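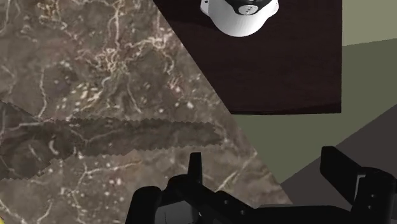

What do we use on the stone worktops in the Pirnon kitchen now that the old spray has run out? Warm water with a little washing-up liquid, then a dry cloth straight after.

I am sending this to the whole list as three of you have asked me separately. Please don't bring in anything with vinegar or lemon in it. Limescale remover is for the kettle and the taps only, and it goes back under the sink afterwards. If it drips on the stone, rinse it off at once and tell me or Keegan.

On Zohreh's points from Wednesday, my replies are under each one.

Zohreh Shahbazi wrote:
> The tea ring by the hob has been there for weeks. I tried the
> cream cleaner and it made no difference. Can we get it
> polished out?

Please leave the cream cleaner alone, it is gritty and will dull the surface. For tea and coffee I use bicarbonate of soda mixed with water to a thick paste. Spread it on, cover it with cling film, leave it overnight and wipe it off in the morning. It may want doing twice. I will try it on Friday evening, so please keep off that end of the kitchen until I have cleared it up.

> Also, does it need sealing again? Water used to bead on it
> and now it just sits there.

Mohammadi quoted 104 pounds for sealing both kitchens, which includes moving the fridge. The other quote was 74 pounds but for one kitchen only, and they wanted us to clear everything out ourselves. I would go with Mohammadi. We have 1186 pounds left in the repairs fund, so it won't hold up the gutter work.

> Who has the big chopping board?

Abena has it. She took it home to oil it and will bring it back next week.

One more thing - the tub of sealant left in the cupboard is past its date and has gone lumpy. I will take it to the tip with the paint tins. If anyone else has old tins to go, put them by the back door before I leave at 2 on Saturday.

Could those who pay into the fund let me have a yes or no on the Mohammadi quote? A reply to me alone is fine.

Hamidreza Talebi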